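Bathroom vanity

A bathroom vanity is a cabinet with a sink and countertop on it, used for washing hands and face and for storing toiletries. The cabinet hides the drain trap and supply lines. In American homes the smallest models are found in half baths and guest bathrooms.

Construction

Many small vanities have a one-piece top, in which the basin and counter are molded together. There is no seam at the rim to collect dirt. Cultured marble, a mix of resin and ground stone, is a common material – it is usually finished with a gel coat that abrasive cleaners can dull. A faucet with a single handle needs less deck space than one with separate taps.

Use of the countertop

Counter space on a small vanity is limited to the rim and the back corners. Cups and bottles are generally kept at the back, away from splashes. Used tissues tend to be left on the rim, and a lined wastebasket beside the cabinet is the usual place for them. In a 2017 booklet on small bathrooms, Kumiko Kikuchi advised clearing the rim before wiping the basin and emptying the basket when it is almost full.

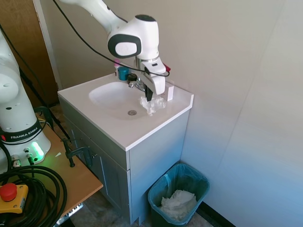
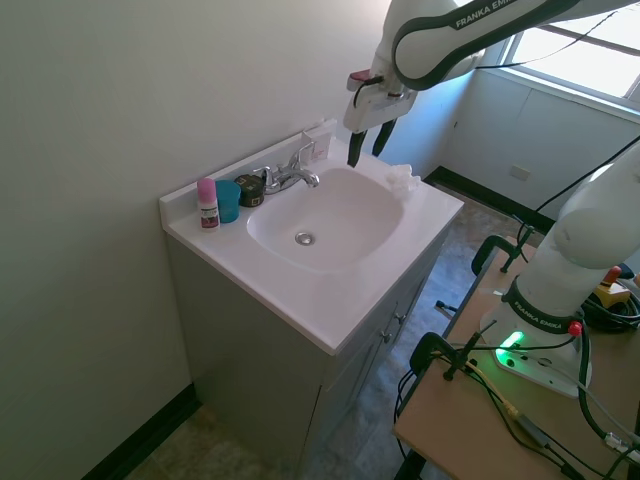 Small vanity with a one-piece white top, an oval basin and a teal cup at the back

Care

The top is wiped with a soft cloth and mild soap. Standing water around the faucet base leaves mineral deposits – diluted vinegar removes most of them from chrome, but should be rinsed off promptly.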